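The Friend Who Only Calls in December

Menaka Dissanayake has kept a notebook of her friendships for four years. She does not write down who was good and who was bad. She writes down who asked her a question.

"I noticed that I came home from some people very tired," she told me when we met in the small café of Dolteo, a bookshop near her office. "I could tell you everything about their week. They could not tell you where I work."

She is 46 and answers phones for a dental clinic, and in the evenings she leads a conversation group on friendship and trust with her colleague Gwilym Landeg. The group started with two people at one table. Now there are 70 names on the mailing list, although most evenings are much smaller, and she prefers them so.

I asked her how a person can know that a friendship goes only in one direction. She thought for a long time before answering.

"Look at the calendar," she said. "I had a friend who called every December. She was warm, she was funny, and before the call ended she needed something. In January I wrote to her and there was silence. I was angry for years, and then I understood that I always said yes before she finished the sentence."

Landeg, who joined us later, does not agree with her on everything. He believes that people are too quick today to call somebody false.

"A man forgets your birthday and now he is a fake friend," he said. "Maybe he is only a forgetful man. I forgot my brother's wedding anniversary this year, and I was at the wedding."

Dissanayake laughed at this, but she did not give up her point. For her the small promises matter more than the birthdays. If somebody says "I will call you tonight," she listens for the telephone.

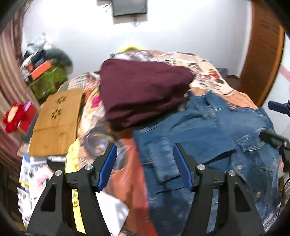 Clothes on the bed, a denim jacket among them.

We spoke also about ending a friendship. Malsha Cassim, a member of the group, once asked there if it is more kind to explain or to go away quietly. The discussion continued until the shop had to close.

"I am for explaining, one time," Dissanayake said. "Short, and without a list of crimes. Gwilym is for going quietly."

"I am for waiting," he corrected her. "Some of my friends came back after a long time, and they were better company. I was also better company."

Before I left, I asked if the friend from December still calls. She does. Last winter Dissanayake picked up the phone, listened, and said that this time she could not help. They talked for a few minutes more, about her friend's mother and the price of heating.

"Then she asked me how I was," she said. "I wrote it in the notebook."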